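Mineralwasser nach Ablaufdatum noch trinkbar?
Dendeck
Habe im Keller 21 PET-Flaschen stilles Wasser gefunden, MHD war im Januar. Verschlossen und dunkel gelagert. Kann man das noch trinken?

Trutamus
Ja. Riechen, probieren, fertig.

Grurnalier
Ist ein Mindesthaltbarkeitsdatum, kein Verfallsdatum. Bei PET kann es mit der Zeit etwas süßlich schmecken.

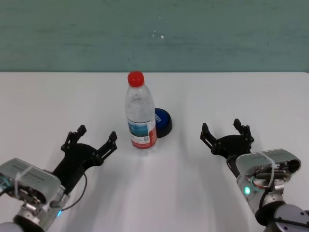

Angebrochene Flaschen in den Kühlschrank und in 2 Tagen austrinken. Den Rest nehme ich zum Blumengießen.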